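Ticket: desk organiser, yellow frame, won't stay square
Product: Hekmont desktop storage organiser
Bought from: Plevetti, online, in June
Status: open, waiting on parts
Priority: low (I'd say medium)

First message

Hi. Organiser leans to the left. Not loads but enough that things catch going in and out. Put together as per leaflet, all screws in, nothing left over in the bag. Stands on a white table, flat as far as I can tell. Leaflet says step 11 is "tighten all", did that twice. Still leans. Can you send new fixings or tell me what I've missed?

Reply from support

Thanks for getting in touch. Please loosen all the frame screws half a turn, press down on the top corners and retighten in the order shown on page 2. Please also check the feet.

Update from me

Tried it. Notes as I went:

- loosened everything, pressed, retightened. Straight for an evening then back to leaning
- turned it round on the table, same lean but now the other way, so it's the frame and not the table
- feet: all there. One a bit short?? swapped front and back, no change
- took everything out, stood it empty for a night. Better. Not right
- card folded under the short foot, helps, but it slides when you pull anything out

Also asked Ho, the shop I got the table from, whether the top could be bowed. They said put a 1000 mm level across it. Did. Bubble in the middle both ways. So not that.

Reply from support

Thank you, very thorough. Could you confirm where the organiser stands and whether it touches a wall?

Update from me

Back of the table, yellow frame and all.

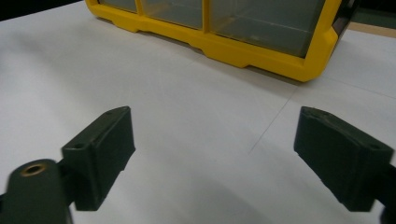 Doesn't touch the wall, I pulled it forward around 10 cm to be sure and left it there. No differnce. I've stopped putting anything heavy in the top until this is sorted, paper only.

Next thing I'm going to try is a drop of Stusent thread glue on the two back screws, unless you tell me that voids the guarantee. Does it? Please answer that bit, last reply skipped my question about new fixings.

7th December: support says replacement feet and a bag of screws are in the post. No word on the glue. Leaving the ticket open untill they come and I've had it apart agian.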